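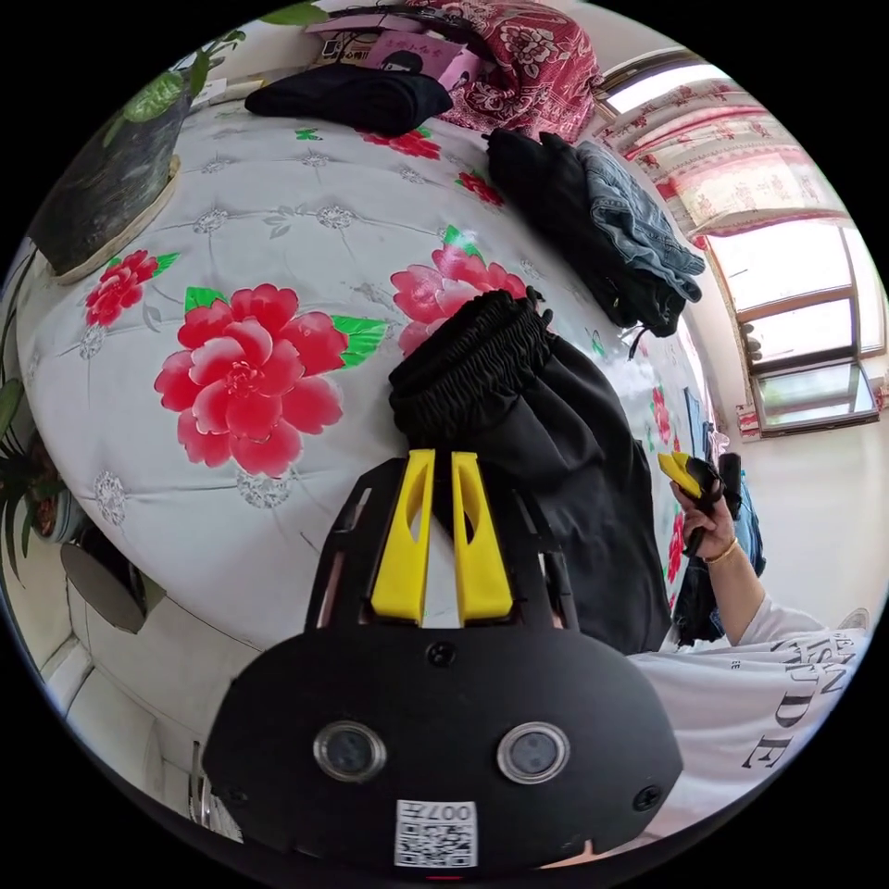
April
By the editor, Mugo Street Neighbors newsletter

I gave up my dryer for the winter and I have opinions now, so get comfortable.

It started because the old one died in the middle of a load of towels. I got a quote to fix it and the number was $277, for a machine that already ate socks and made a noise like a shopping cart. I told the repair shop I'd think it over. Then I strung a line across the back room, dug out the folding rack my aunt gave me when I moved in, and figured I could manage for a week or two. That was five months back!

First thing I learned is that thick stuff and thin stuff live on different planets. T-shirts and running shorts hung up after supper are ready by breakfast. Jeans take a full day and then some, and the pockets are always the last to go (turn them inside out, please, I beg you). Hoodies are the worst of all. I hang mine upside down by the hem now, so the hood isn't lying in a wet lump against the back. It looks ridiculous and it works great.

Second thing: space between the clothes matters way more than heat. I spent most of November shoving the rack up against the radiator and packing it full, and everything came out stiff on one side and damp on the other, with that smell. You know the smell. Now I leave a hand's width between things and run a little fan on low, pointed at the floor under the rack. I bought the fan at the Tindov hardware store, on the shelf by the paint, and it's the best small purchase I've made in ages.

I also started running a second spin on the washer. The button was there the whole time and I had never once pushed it. Try it with towels and see how much lighter they are coming out. My washer is a hand-me-down and it walks a bit when it spins, so I stay in the room and keep a hip against it.

A few of you asked at the potluck about elastic. I had the same worry! I had two pairs of sweatpants whose waistbands went all wavy and sad, and I blamed the wash. My guess is that years of hot drying did most of it, and since I quit the dryer I haven't lost another pair. I can't prove that. What I do now is hang pants by the cuffs so the weight isn't pulling on the waist, and I give the band one good stretch with both hands when I take them down. Drawstrings get tied in a bow before they go in the wash, after I spent an entire evening fishing one out with a safety pin.

Towels, okay. Line-dried towels are crunchy, and some people love that. I'm not one of them. Shaking them hard before they go up helps a good bit, and so does using less soap than the cap tells you to. I cut mine in half and the clothes come out just as clean as far as I can tell. If you want them properly fluffy, the Buvico laundromat on the corner will take just your towels, and ten minutes in one of their big dryers does the trick. Bring quarters, the card reader is moody.

Folding is where I still fall apart. When everything came out of the dryer at once I'd do it all in one go in front of the TV. Now things finish at all different times, so there's always a little heap on the chair. My new rule is that whatever comes off the rack gets folded standing up, right there, before I'm allowed to put the next thing on. I keep the rule maybe four days out of seven. Black clothes pile up the worst, and then I'm holding things up to the window at six in the morning trying to tell the navy from the black.

I put off the repair so long that the shop stopped calling, and the dead dryer has become a very nice shelf. It has a fern on it.

If you'd like to try this yourself, the lending shed on Drarkudow Lane has two folding racks and a bag of wooden pins that anyone on the street can borrow for up to five weeks. Sign the clipboard inside the door. The taller rack has a wobbly leg, so put the heavy things low. And if you've got a trick for fitted sheets, write it down and drop it in the newsletter box before the next issue, because mine dry in a ball with a wet middle every single time.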